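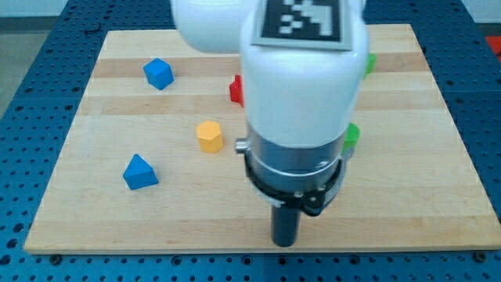

Tuesday, February 1, 2022

Blocks day. The maple board is up on the blue perforated table and is staying there, whatever the drilling people say about needing the table back.

Main job was to settle the board question for the Pledus sorting set before Princess has to stand up in March and defend it. We have been arguing about boards for longer than it takes to grow one. The old painted one had gone shiny in the middle and chipped everywhere else, and Baltazar's suggestion of a felt cover lasted until the first prism fell over on it and refused to slide.

So: glued strips, pale, butcher-block sort of thing, from Lastberg. It was sold as a kitchen item and the invoice says so, which will be a treat for whoever does the accounts at Urkbridge. Cost 25 pounds more than the one I wanted. It is a nicer board than the one I wanted. I have not told Baltazar.

Checked it with the straight edge along the strips and then across. Along, fine. Across, there is a very slight hump near one end, which I could feel with a fingernail and then, once I had felt it, could not stop feeling. Turned the board over. Hump is now a dip. Left it.

Colours next. Blue on pale wood is no trouble at all, the blue cube and the blue triangular prism both stand out from the far side of the room. Yellow was the one I was worried about. The hexagonal prism is a good strong yellow, but some of the strips lean towards honey, and under the old warm lamp the two were getting friendly. Swapped to the white lamp. Better. The shadow helps too, as long as the thing is standing up. Lying down I would still want a second look.

Princess wants the yellow repainted a shade deeper. I want to leave it alone, having seen what happened to the last batch that got a second coat (sticky for 19 days, and every one of them collected fluff). Compromise: repaint one, keep the rest, compare on the same strip of wood. She is doing the painting, so she gets to pick the tin.

Baltazar came by at 3 to tell me the triangular prisms are the wrong shape. Asked him wrong for what. He said they roll. They do not roll, they tip, and then they stay tipped, as triangles will. He has gone off to find an example of one rolling.

Corner of the cube: sanded lightly by hand, fine paper, no power tools. The corners came from Chaiyaporn sharp enough to mark the board, and I would like this board to last until at least the weekend. Did the cube and the blue prism, the others still to do. Wipe the dust off before it gets down the holes in the table, because it does not come out again. Ask me how I know.

To do:
Oil the board or don't oil the board. Princess says oil, I say it will yellow. Test the underside first.
White lamp needs a proper bracket, it is on a clamp and a folded beer mat.
Order code for more of the yellow hexagons is 178 in the blue folder.
Hide the old board before someone rescues it.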